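Hedlund Returns to Cinham With a Long Set and Two New Songs

2026-05-22
By Anisa Oei

The last time Hedlund played Cinham, the band was third on the bill and had 25 minutes to make an impression. The four-piece came back to town this week as the headliner at the Jeliser Theater, and played for just under two hours to a full house of 2824.

The Jeliser opened in 1946 as a movie palace and still has its original balcony, which was closed for repairs for most of last year. It was open again for this show, and the seats up there were the first to sell. The sound upstairs has improved since the work was done. Vocals that used to get lost under the overhang came through clearly, even in the back rows.

Opening act Nukamus went on at 7:30 sharp while people were still finding their seats. The duo plays slow, heavy songs built on organ and drums, and it took a few numbers for the room to settle down and listen. By the end of the half-hour set they had most of the floor with them. They closed with "Harbor Light," the one song of theirs that has had much radio play, and stretched it out to nearly eight minutes.

Hedlund started at 8:40 with "Paper Bridge," the opening track from the band's new album, and went straight into "Second Shift" without a word to the crowd. The main set ran to 19 songs. Five came from the new record, and the rest were pulled from across the catalog, with a heavy lean on the first two albums.

That balance suited the audience, which was a mix of people who have followed the band since the club days and a good number of teenagers there with their parents. The older songs got the loudest response. "Gravel" and "County Line" were both sung back at the stage from start to finish, and the band dropped out for the last chorus of the second one to let the crowd handle it alone.

The new songs held up better than they do on the album, where the production tends to smooth out the guitars. "Cold Kitchen" in particular had more bite on stage. The rhythm section played it a little faster than the recorded version, and the ending – a long, noisy stretch that fades out on the record – was given a proper finish.

There were a couple of rough spots. A guitar problem before "Winter Rates" led to a pause of several minutes, which the bass player filled with a story about a van breaking down outside Cinham years ago. The acoustic section in the middle of the show went on a song too long, and the line for drinks in the lobby grew noticeably while it did. The light show was plain, mostly white and amber, and there were no video screens.

The encore brought out both members of Nukamus for a cover of an old soul number, with two drummers and the organ turned up high. After that came two songs that have not been released in any form. One was a short, fast number that the singer introduced only as "the new new one." The other was a ballad played with just piano and a single guitar, and it was the quietest the room had been all night.

Hedlund finished with "Leave the Porch On," as the band has at every stop on this tour so far. The house lights came up at 10:35.

Speaking briefly backstage before the show, the band said that demos for the next album are already under way and that a few of them were put together between tour dates. There is no title yet and no studio has been booked. The group plans to take the summer off and begin recording in the fall.
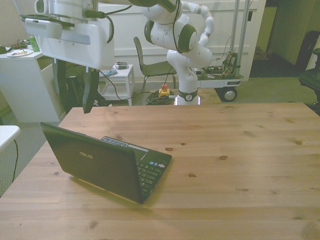 A small ASUS laptop on a pine table.

The tour has nine dates left, all of them in theaters of a similar size. Nukamus will open every night except the last two, where a support act has yet to be announced. The album is out now on CD, vinyl and the usual streaming services, and a live recording made on the first week of the tour is being sold at the merchandise table only.

The Jeliser has a busy few months ahead. The theater will host a bluegrass weekend next month, followed by a run of tribute acts through the summer. It goes dark for two weeks after that so the stage floor can be replaced, and the fall season begins in October with three nights by the Cinham Symphony and a brass band festival. Tickets for the October concerts are on sale at the box office, which is open from noon to 6 p.m. and until showtime on performance days. Parking in the lot behind the theater is free after 5 p.m., though the entrance on the north side remains closed for street work.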